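Marble or something tougher for a kitchen counter?

drelport_dan
26th July
We're redoing the kitchen in our place in Drelport and I have to pick a counter this week. I want white marble. My wife wants quartz. The slab yard, Mondal, quoted $3178 for the marble installed and $700 less for the quartz. We cook every night. Has anyone lived with marble long enough to say if it's a mistake?

tilehound
It's a mistake if you cook every night. Lemon, tomato, vinegar, wine, all of it etches. Sealer does nothing for that. Sealer only slows down stains. I pulled mine out after 7 years and didn't miss it.

oldgrout
Disagree with tilehound. Mine went in back in 2000 and it's still there. Yes, it's etched. The whole thing is etched, so you don't see any one mark. Get it honed and not polished and you won't notice after the first year.

tilehound
I noticed every day. Depends on the person.

jaltine_kitchens
I install for a living, mostly around Jaltine. Most callbacks I get on marble are from people who went with polished. On honed I get very few. Also ask the yard what sealer they use and how often they expect you to redo it. If they say never, go to another yard.

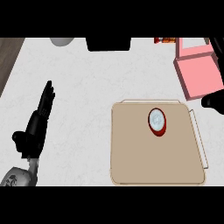 Veining is the other thing to settle before you sign. Heavy dark veins look great on a sample and can end up running straight through a seam or the sink cutout. Faint gray like the veining here is a lot easier to match from one piece to the next, and it doesn't fight with dark brown wood grain if you have some of that next to it. Ask to see the full slab and have them mark the cuts on it with tape.

drelport_dan
Thanks, that helps. They only showed me a sample about the size of a book. I'll ask for the slab. Is the seam going to be visible either way? We have an L shape.

jaltine_kitchens
Yes, you'll see it. On an L it usually goes at the corner or at the sink. I'd keep it away from the sink.

grisisano_gal
Nobody has mentioned porcelain slab. We got ours from Grisisano. No sealing, and lemon doesn't touch it.

oldgrout
The pattern is only printed on the surface on most of those. Chip an edge and you'll see it.

grisisano_gal
Haven't chipped one yet. Had it since June of last year.

oldgrout
That's not very long.

drelport_dan
Going back to Mondal tomorrow to look at honed. My wife is still on quartz.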